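Olá, Marjatta!

Segue o ponto de situação de abril, com desculpas pela letra corrida, que escrevo isto entre duas reuniões. O inventário dos recipientes e da loiça da oficina Hatine avançou bem melhor do que em março: temos 79 peças registadas e etiquetadas, e faltam umas 20 que ainda estão nas caixas vindas de Rurkholm (as tampas vieram todas misturadas, uma alegria...).

A Raghda Karaki ficou com a parte dos plásticos e eu com os pratos e as taças. Mudámos uma coisa em relação ao plano: cada recipiente grande passa a ter um prato pequeno associado, para as peças miúdas não andarem a rolar pela mesa. Gosto muito mais assim! Do orçamento de 1.000 euros já gastámos 90 em etiquetas e numa resma de fichas, e a Nassar ainda não mandou a fatura das prateleiras. Já insisti duas vezes.

Do que está por fechar: as medidas dos recipientes com pega, a ficha dos pratos azuis e decidir se a Wunis fica com os repetidos. Preciso da tua opinião sobre este último ponto, de preferência antes do fim do mês. 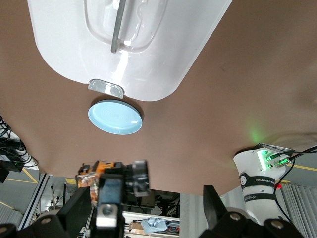 Recipiente de plástico branco com pega cinzenta e prato azul-claro, na mesa castanha da oficina.

Para o próximo relatório conto mandar a lista completa, já com as tampas emparelhadas.

Um abraço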